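Notes for the August talk, repair evening at Oltport

Hi everybody, thanks for coming. Is the mic okay at the back? Good. (Wait for the nod.)

So tonight is about old workstations, the big heavy ones that offices throw out, and what I do with one before I spend a single dollar on it. I love these machines! They're built like filing cabinets, the parts are easy to reach, and people practically beg you to haul them away. Ask who has one under a desk at home. There are always a few guilty hands.

Start with the lid off and just look for a minute. Put the big photo up and leave it up.

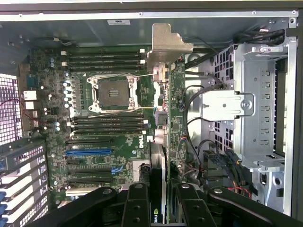 Marjatta Eskola
Bench lead, Wamia Repair Evenings

Okay, a Dell board, and the first thing I get excited about is memory. There are four slots above the socket and four below, eight altogether, and all of them empty. That's a blank slate. If you're shopping for sticks, buy them as a matched set and read the manual for which slots get filled first, please, before you start guessing. I guessed once and spent 31 minutes listening to beeps.

The processor socket is empty too, with its cover plate in the middle. Leave the cover alone until you have a processor in your other hand. I mean it! Those contacts are tiny, and a sleeve cuff is enough to ruin your evening.

(Story here: the Droltby machine, the one with the bent pins. Keep it short, Pirjo has heard it.)

Now the slots for cards. The blue one is the one everybody's eye goes to, and yes, there's a black one right above it and more black ones lower down. Don't go by color alone, check the board diagram for what each one can do.

Move on to blue plastic. Say that blue usually marks the bits you're supposed to touch: tabs, latches, handles. If you're pulling hard on something that isn't blue, stop and have another look.

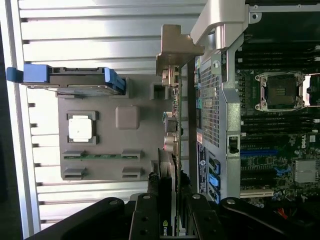

That goes double for the plastic shrouds and clips. Old plastic gets brittle, so press with a thumb and go slowly, and if a clip won't give, work on its neighbor first. I keep a jar of spares from Pelkonen and I've still run out.

Dust next. Soft brush, short puffs of air, vents last. Pirjo Hämäläinen will be at table 2 with brushes for anyone who wants to try it.

Break at slide 30, coffee is by the door. Questions after, and bring your screws back in the cup you took them out in.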